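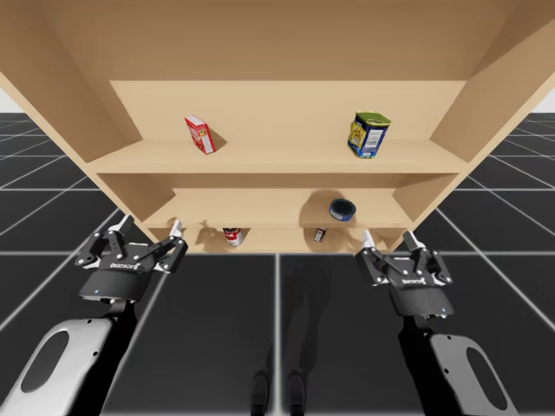 Project report, part 2: Bralstead stockroom
Nov 30, 2020

Our group looked at shelf picking with two arms, tins and small boxes. Bralstead has 71 staff. Before the arms, pickers walked all shift. Now 4 of them mostly check orders and fix bad grips. Less bending, good for backs. Labour hours the same so far, wich suprised us. Main worry from staff: pay grade for the new job, still not settled. Training was 2 days, too short. Survey results still to add.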